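Wood Tables and Worktops: Your Questions

I've been writing about looking after wooden kitchen tops and tables since I moved to Fludville, and the same questions land in my inbox every week. I've put them all on one page so you can skip straight to yours. If it isn't covered, write to me (I usually get to mail on Tuesday nights, once the kitchen is finally quiet).

How often should I oil a butcher-block top?

More than you'd like at the start! I did mine once a week for the first month, then once a month for the rest of that year. Now I do it when water stops beading up. Flick a few drops on, wait five minutes, and if they've soaked in, get the oil out.

Which oil do you use?

Plain food-grade mineral oil, the kind from the drugstore. I tried the Kozan board cream for a while and liked the smell, but it took forever to dry and my sleeves paid for it. Please don't use olive oil. It goes rancid and you will smell it every time you make toast.

My top has gone rough after I washed it. Did I ruin it?

Nope. Water lifts the little fibers and they dry standing up. Let it dry overnight, rub it lightly with fine sandpaper in the direction of the grain, wipe off the dust and oil it again. I've done this to my own table so many times I've stopped counting.

Is there a way to get a black ring out?

Usually, yes. Black rings come from metal sitting on damp wood, so a can or a cast iron pan is the likely culprit. Try lemon juice and salt first and leave it for ten minutes. If that does nothing, oxalic acid from the hardware store will probably shift it, but wear gloves, open a window and read the label twice. White rings are a different animal (that's moisture in the finish) and often fade on their own.

What did yours cost?

My table was $515 secondhand, and then I spent far too much on sandpaper. The new one I had my eye on at Plollell was $1000 before delivery, so I still feel pretty smug about it.

Can I cut right on it?

You can. I don't, mostly. I like the look of the strips and I'd rather scar a $7 board. Bread is my one exception, and I'm not sorry.

Why are the strips all different colors? Is mine a reject?

I get this one so often! Each strip is its own piece of wood, and a mix of pale and reddish or honey tones in one top is perfectly normal. They tend to mellow with age and light too. If you keep a fruit bowl in the same spot all summer, expect a lighter patch under it come November.

Pale strips side by side on a butcher-block top:
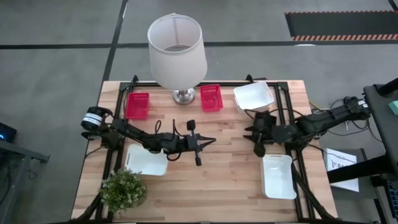
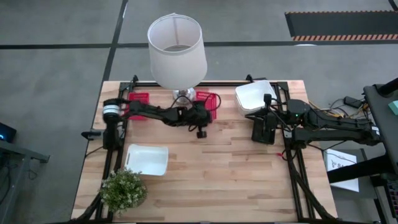 Should I stain it to even things out?

I wouldn't, at least not for the first year. Stain takes differently on every strip, so you can end up with more contrast than you started with. If you really want it darker, test a patch on the underside.

Does it need to be sealed underneath?

Yes, please do the underside! A top that's oiled on one face only can cup, and flattening it again is a miserable weekend. I use the same mineral oil, two coats, and then leave it alone until spring.

What about the Flomex wipes?

They're fine for crumbs and sticky fingers. I still go over the wood with a barely damp cloth afterward and dry it right away with a dish towel.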